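Back bar and cellar check, Remurer bar, Limwood
Monthly sheet, filled in before opening

1. Ice machine bin and scoop. PASS. Scoop was hanging outside the bin, for once. I doubt it lives there.

2. Glass washer rinse temperature. FAIL. The log shows the same reading every shift. Dials don't behave like that. Recheck with a probe.

3. Vermouth dated on opening and kept cold. FAIL. Two bottles undated. "We get through it fast" isn't a date.

4. House syrups labeled. PASS, with doubts. All the labels are in one pen and look freshly written.

5. Noiphan bitters, 6 bottles, caps clean. PASS.

6. Jiggers checked against the measure. PASS on the steel set. The Daline pourers claim to be good for 3000 pours. I'd like to know who counted. Swap them in November regardless.

7. Cellar gas alarm. Test button works, but that only proves the button works. Sensor certificate not found. OPEN.

8. Citrus and garnish trays covered. FAIL. Twists cut the night before and left out.

9. Spill kit and wet floor sign. PASS.

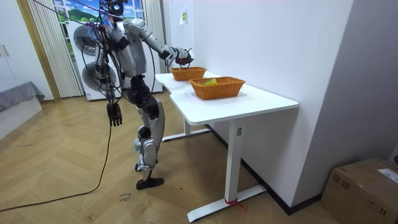
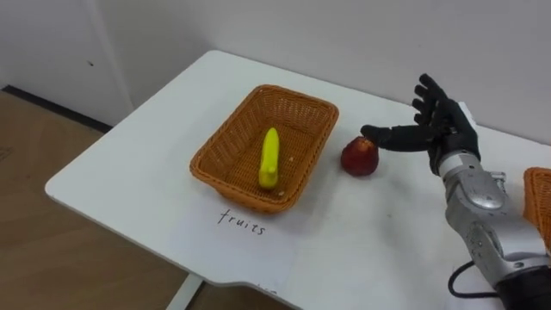
Wicker basket on a white surface, in both photos.

Limwood, 29 August 2022

Items 2, 3, 7 and 8 stay open until I've seen them fixed. A phone call saying they're done won't close them.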